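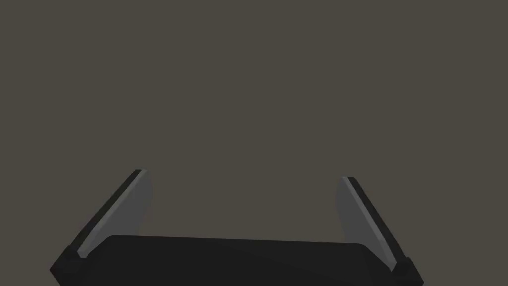

Hrytsenko

Section 7 – Setting up your rental MicroFridge unit (Kirkmont Hall rooms)

Read before you plug in. Takes a few minutes, longer if the unit came up the stairs on its side.

What you should have
Fridge/freezer with microwave on top, already bolted together. One power cord. Two shelves, one drip tray, one ice tray. Rental tag on the back with your unit number. Tray missing? Write it on the check-in card now, not in May.

CAUTION: Do not separate the microwave from the fridge. One cord runs both. Units returned in two pieces are billed as damaged.

Placement

1. Pick a spot on the floor, against a wall, near an outlet. Not in the closet. Not on the desk or dresser.

2. Leave 2 inches behind and on both sides. Bedding hanging down over the back counts as blocked.

3. If you also rented a Stellix loft, the unit can go underneath. Leave room for the microwave door to swing all the way open, and keep it clear of the ladder end.

4. Stand the unit upright and let it sit before plugging in. If it was tipped or carried flat, leave it overnight.

Note – floors in the older rooms slope. Turn the front feet until the fridge door closes by itself. Left foot is stiff on most units, use pliers gently.

Power

5. Plug straight into the wall. No extension cords, no power strips, no splitters. Hall inspectors will unplug it and you get a notice.

6. Green light on the control panel means the fridge has power. No light – check the outlet with a lamp first, then call.

7. Set the dial to 4. Wait until it's cold inside before loading food. Higher than 5 freezes milk, lettuce, anything near the back wall.

Note: the fridge shuts off while the microwave is running. This is normal, it comes back on by itself when the microwave stops. The light may blink.

Microwave

8. Take the packing foam out from under the glass plate. Check again. People miss teh piece in the back.

9. Wipe the inside with a damp cloth. Heat a cup of water for two minutes as a test.

10. Set the clock or skip it, cooking works either way.

CAUTION: No metal, no foil, no travel mugs. Do not run empty. Popcorn – stay in the room. Smoke alarms in Kirkmont go to the front desk.

Defrosting (before breaks and at check-out)

11. Empty it. Unplug. Prop both doors open with a towel in front.

12. Let ice melt on it's own. No knives, no hair dryers. A punctured freezer wall can't be repaired and the replacement charge is 196 dollars.

13. Empty the drip tray, wipe dry, leave doors open until pickup.

Trouble

Humming, clicking – normal.
Water on floor – drip tray is full or not pushed in.
Not cold after a full day – check dial, check the gap at the back, then call for a swap.
Burning smell – unplug, do not use again, call.

Swaps are through the Neteck request page. Have your unit number and room number ready. Requests in by 2 p.m. go out the next delivery day. Swap units come from the same stock, so color may not match.

Keep this sheet with the unit. Section 8 covers safes.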